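Lettings update, landlords' evening, 27th January
Speaker: Nikau Sutcliffe

Slide 1. Welcome. Fire exits, tea at the back. Questions at the end please, or we won't get through it.

Slide 2. What we let last year. 124 new tenancies across the Wekina and Fallano offices. 80 were flats, the rest houses. Flats went quicker all year. Houses slowed down after June and did not pick up until the rents were brought into line.

Slide 3. Renewals. 56 tenants stayed on for another term. Say again that a small rise agreed early usually costs a landlord less than an empty month. Give the Tawfik Court case - same tenant, same flat, new rent agreed by email in two days.
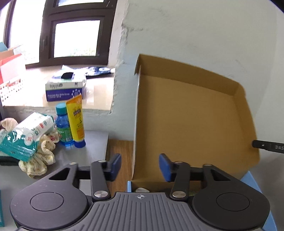
Slide 4. Empty periods. Most homes that sat empty had one of two problems. Either the asking rent was set by what the neighbour got, or repairs were left until the old tenant had gone. Book the decorator while notice is running. Mahmoud has the list of trades we use and can pass it round.

Slide 5. Deposits. More than 6 disputes went to an outside decision. We lost the ones with a poor check-in report. Dated notes for every room, signed by the tenant. Don't go into single cases here, there may be people in the room who were involved.

Slide 6. The Ditus Road block. Viewings are by appointment only. Parking is not included in the rent and the advert has to say so. Skip this one if running late.

Slide 7. Over to Mahmoud Ouali for gas and electrical checks. He needs the clicker and his own slides loaded - check before the break.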